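Two Arms and a Green Table in Gurwood

Aravind Thampi says the worst part was the cables. He's been building a two-armed robot setup in the shared workshop at Gurwood, and I went by to ask him how it's going. 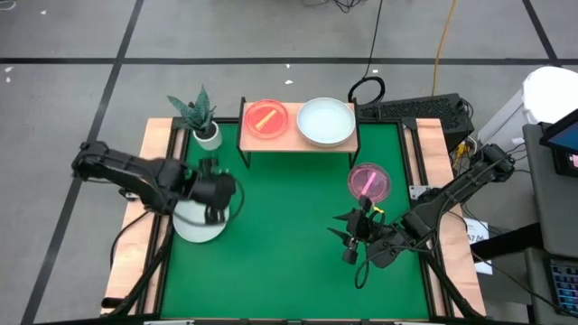
I figured he'd start with the motors. Nope! "Cables, cables, cables," he told me. "You get the arm moving just right, and then it snags on its own wire." He began with one arm at home last April, on a kitchen counter, and moved to the workshop when he bought a second (his landlord was pretty happy about that, I gather).

The job he's after sounds tiny: pick up a dish, put it where it belongs, don't drop it. "Round things are mean," he said. "A plate tips the second you grip it a little off." He keeps a log, and it's up to 3,812 tries — I asked how many were good and he just laughed and changed the subject to table height.

He did spend $298 more than he'd planned, mostly on spare gripper fingers. Would he do it again? "Sure, but I'd start with two arms. I wrote all my code for one, and I had to toss about 93 percent of it."

Next he wants both arms to pass a dish between them. He's giving that 11 weeks. I said I'd come back and watch, and he asked me to bring plates.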